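Why Does Marble Have Squiggly Lines In It?

My kitchen counter looks like somebody scribbled on it. When I was little I really did try to rub the lines off with a wet sponge (I was at it for ages!) and they never budged. They couldn't, because the lines aren't on the stone. They go down into it. So today we're going to talk about marble, where it comes from and how it got its squiggles.

First of all, marble starts out in the sea. Yes, the sea! Long, long ago there were tiny creatures living in warm shallow water, and lots of them had shells. When they died, the shells sank and broke into bits and piled up on the bottom. More and more piled on top until the bits at the bottom got squashed together into a rock called limestone. Sometimes you can still find a whole shell in a piece of limestone, and if you do, please keep it, I would be so jealous.

Then the limestone gets buried deep down, where it's super hot and the weight of all the rock above is pushing on it. It doesn't melt. It sort of bakes. The tiny crystals inside grow bigger and lock together like puzzle pieces, and when that's finished you've got marble. Rocks that have been changed like this are called metamorphic rocks. Say it slowly: met-a-MOR-fic. Great word to use at dinner.

Okay, now the squiggles! We call them veins, the same as the ones in your arm, but there's no blood in these. Rock that's being squeezed can crack. Water trickles into the cracks and leaves minerals behind, a little at a time, until the crack is filled up. A white mineral makes a white line. If there's iron around, you can get an orange or rusty line, a bit like the color of an old bike chain. Clay and other bits that were mixed in with the shells can make gray swirls too.

Have a look at the stone next to this teal bin and see if you can find both kinds.
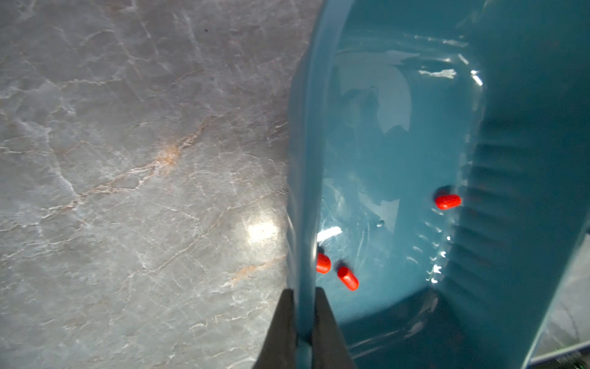

White veins all over, and one faint rusty-orange streak running through them. Did you spot it?

I love that the orange streak has little white lines cutting across it. Geologists (those are rock scientists) get very excited when one line cuts through another. If a crack goes straight across an older vein, then the crack must have come later. It's like drawing on a birthday card and then ripping it. You know the drawing was there first!

The shine is a different story. Marble doesn't come out of the ground glossy. It comes out rough, in huge blocks, and a block can weigh up to 4000 pounds or even a lot more if it's a really big one. Saws cut it into slabs. Then it gets rubbed with gritty pads, first scratchy ones and then finer and finer ones, until it's smooth enough for light to bounce off it in bright patches.

One thing to try: ask a grown-up for a small piece of plain chalk and put a few drops of vinegar on it. If it's the natural kind of chalk, it fizzes! Marble is made of the same stuff, calcium carbonate, so vinegar and lemon juice can leave dull spots on it. Please don't test this on the kitchen counter. Use the chalk, on a plate, and rinse the plate when you're done.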